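Home | Ask Me Why | Food | Animals | Space | Grown-ups
Last updated: Sunday, August 5, 2018

Why does bread go stale?

Have you ever left a sandwich out, come back later and found it had gone all tough? I have, plenty of times! You'd think the bread had just dried out, and that's partly right. But there's something sneakier going on inside, and it starts before you even get the loaf home.

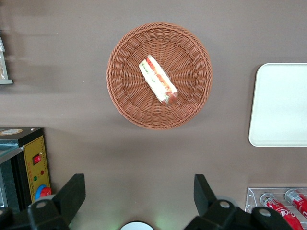 Neagu Uvitz
Food writer, Hosard Kids

Let's start with flour. Flour is full of starch, and starch comes in tiny grains, much too small to see. When the grains are raw they're hard and tidy inside, with everything packed in neat rows.

Then the dough goes into a hot oven. The grains soak up water, swell and turn soft and floppy – a bit like dry noodles when you cook them. That's why fresh bread is so squishy.

Once the loaf cools, the starch slowly starts lining itself up in rows again. As it does, it squeezes out some of the water it was holding, and the crumb gets firm. This can happen even if hardly any water leaves the bread at all! So wrapping a sandwich in plastic stops it from drying out, but the starch inside keeps on shuffling around.
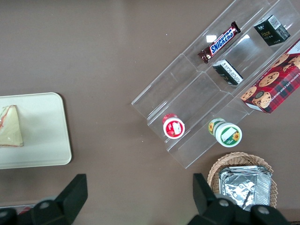
Now for the part that surprised me. The fridge makes plain bread go stale faster! Starch loves to line up when it's chilly (but not frozen). The freezer is different – it gets so cold in there that everything just about stops, and your bread stays nice for ages. A sandwich with meat or cheese in it still belongs in the fridge, though, because germs grow quickly in warm places. Slightly tough bread is much better than a tummy ache.

And can you make stale bread soft again? Yes, for a little while! Toasting or warming it loosens up the starch. Eat it soon, because it goes hard again as it cools.

Want to test it? Take two slices from the same loaf and put each one in its own zip bag. Leave one on the counter and one in the fridge. After a day, let the cold one warm up, then squish them both with your finger. Which one bounces back? Last January I tried it with 8 slices and had bags all over my kitchen.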